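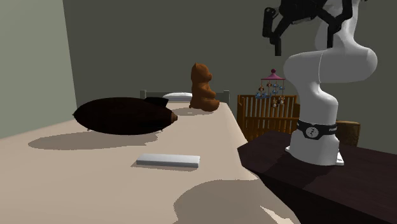

Panya Intarasuk asked last week whether the members' sale would accept toys again this autumn, and in what condition. The question was put as follows:

> Dear all,
> I have a good many children's things set aside for the Hetell sale, soft toys for the most part, together with some cot blankets. In the spring some donors were told that soft toys could not be taken without a sewn-in label. Others handed theirs in without any difficulty. Could the office please confirm the rule before I bring mine over? I should also like to know whether the Adberg depot is open to members from outside the parish.
> Panya Intarasuk

The office is grateful for this message and regrets that different answers were given in the spring. The position for the October sale is set out below and replaces all earlier notices.

Soft toys will be accepted only where the original safety label is still attached and legible. Toys with loose eyes, open seams or exposed filling will be declined at the desk. Donors are asked to wash soft toys at home and to let them dry fully before bagging. Hard toys should be wiped clean, and batteries removed. Jigsaws and board games may be given if the box is taped shut and the donor has marked on the lid whether the set is complete.

Cot blankets and single sheets are welcome. Pillows, duvets and mattresses cannot be taken at either depot. Car seats and cycle helmets are likewise excluded.

The Adberg depot will receive goods from any member of the association, whatever their parish. Members living nearer to Hikomska may use the side entrance of the Chareonsuk Hall, where the hatch opens at 11 in the morning. Bags should not be left outside either building when the doors are closed. No single bag should be heavier than one person can comfortably lift.

Last year's sale raised around 1000 pounds, of which 500 was passed to the Hetell play scheme. The remainder met the cost of the hall and of new shelving. Accounts are available from the office on written request.

Any member whose goods are declined may take them home at once or ask for them to be sent to textile recycling. The office is unable to store declined items overnight.

Replies should be sent to the list and will be answered in the order received.

The Members' Office
October 20, 2026

Reading time: 2 minutes
Print this message
E-mail this message

Recent messages
Chareonsuk Hall: winter opening hours
Re: Shelving at the Adberg depot
Hetell play scheme: request for paper and paint
Parking at Hikomska during the road works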